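Counting breaths and I keep losing my place, is that normal?

Posted in Meditation and Breathing, 7th August

Kumudini Marikar
Hello all! I've been doing breath counting since the start of July and I'm really enjoying it, much more than the body scan I tried first (I fell asleep every single time). I sit before breakfast, count each out-breath up to ten, then go back to one. The trouble is that I hardly ever get to ten. I'll reach four or five, start planning lunch, and then find myself on 17 with no idea how I got there. Should I go back to one each time or carry on from wherever I think I was? Also, do you count on the in-breath or the out-breath? The leaflet from the Harcombe group says out, but a friend swears by in.

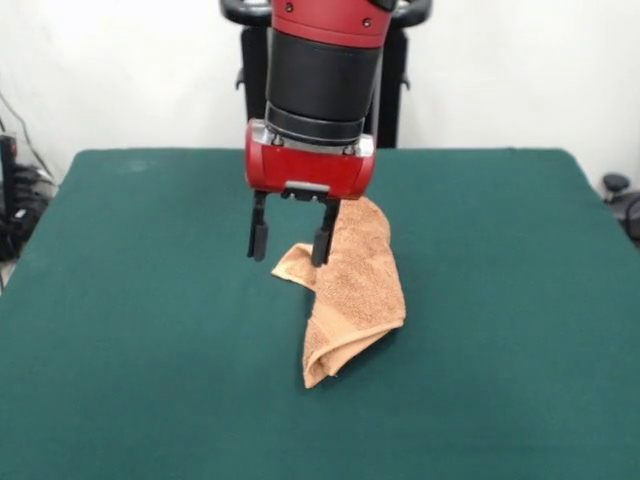
I'd also love to know if it's worth sitting for longer. I do 2 short sits a day at the moment and my knees are fine with that, but I'm keen to stretch the morning one if it helps.

Prasanna Mollah
Oh, this is lovely to read, and yes, completely normal! Finding yourself on 17 is such a familiar one. Go back to one, every time, without telling yourself off. That moment when you notice you've drifted is the bit you're practising, so if you drift twenty times in a sit you've had twenty goes at it. I was very cross with myself for my first year and I wish I hadn't been.

On in or out: either is fine, pick one and stay with it for a couple of weeks. I like the out-breath as my shoulders drop on it and the number sort of lands there. If you get dull and sleepy, try the in-breath for a few days, as it perks some people up. Don't make the breath bigger to fit the number, though. Let it be short or long or a bit ragged, and say the number quietly in your head over the top of it. If you start feeling light-headed you're probably pulling at it, so stop counting and breathe as you normally would for a while.

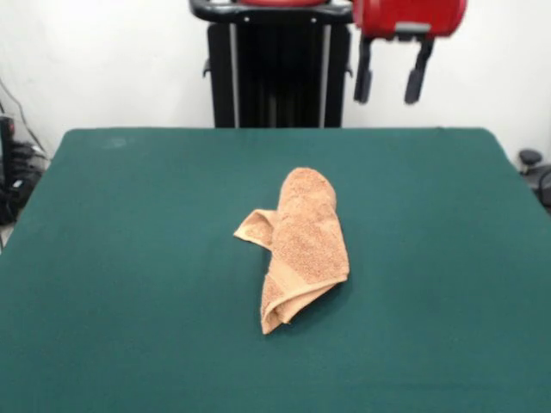

As for longer sits, I'd add a minute or two to the morning one and leave the evening alone. When that feels ordinary, add a bit more. A folded blanket under your bottom so that your hips are higher than your knees makes a huge difference, and a plain kitchen chair is every bit as good as the floor. Do let us know how you get on, I love hearing about people's first few months!

Munasinghe
I go to 1000 and don't start again if I lose it, just guess. Works for me. In-breath.

Lovberg
Agree with Prasanna about starting again at one. If ten is too far, count to five instead, or count one on the in and two on the out and just keep swapping. I did that for ages and still go back to it when I'm tired. There's a good thread on walking and counting further down this board too, well worth a look.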